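Flekport publishes results of household chore trials

25 March 2018 — Flekport today released figures from its trial of two-armed machines on routine housework. The work covered 359 attempts at making a bed, folding towels and clearing a table in furnished rooms at its Madier site.

Bed making remains the hardest of the chores tested. A duvet has no fixed shape, and its edge is difficult to locate once it bunches or hangs past the mattress. The machines finished the job without help in 23 percent of attempts. Towel folding and table clearing scored higher, but both were slower than a person doing the same work.

"A hotel could not put this on a shift today," said Léonie Delaunay, head of testing at Flekport. "Grip is adequate. Judging when a cover is flat enough is the open problem — and so is reaching the far side of a large bed."

The next round starts in December with partners Jimham and Illés. It will add fitted sheets and pillowcases and is planned to run to 4,000 attempts. No product is offered for sale at this stage.

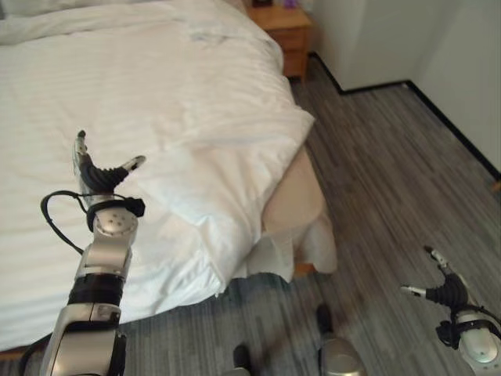

The full results, including failed attempts, are available from the Flekport press office on request.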